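About Loltness

Loltness is an evening school for people who want to bake bread and have so far mostly baked doorstops. We opened in June with 2 ovens, one long table and a sourdough starter called Bjarnason, which has outlived several of our business plans.

Classes run for six weeks. You'll learn to mix, fold, shape and wait, and the waiting is most of it. We have taught 148 students, and a fair number still speak to us.

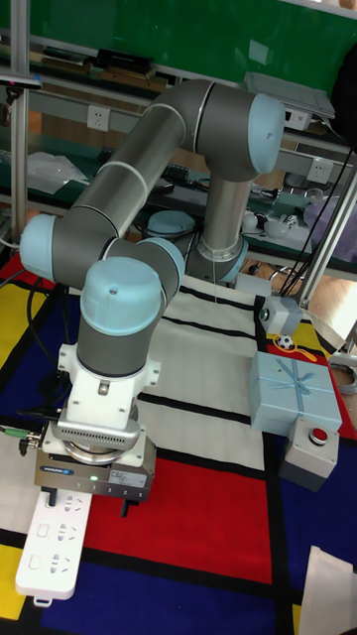
Emese Pálfi wrote to us that her first rye loaf could have stopped a truck, that the fifth one was eaten before it cooled, and that she still thinks six weeks is too short. We've added a second course for the unsatisfied. It's called Hireck, after the street we started on, and it covers rye, bagels and humility.

Senthil Kurian teaches both courses. He came to baking from tax law and says the hours are worse – the smell is a lot better.

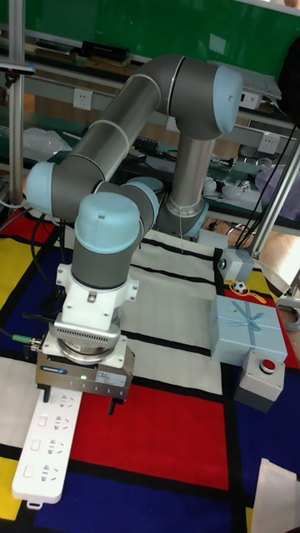 He also answers the phone, slowly, as his hands are usually in something. Email is faster. A course costs $210, flour included, aprons not. Bring a container with a lid if you'd like some of Bjarnason to take home, and please feed it.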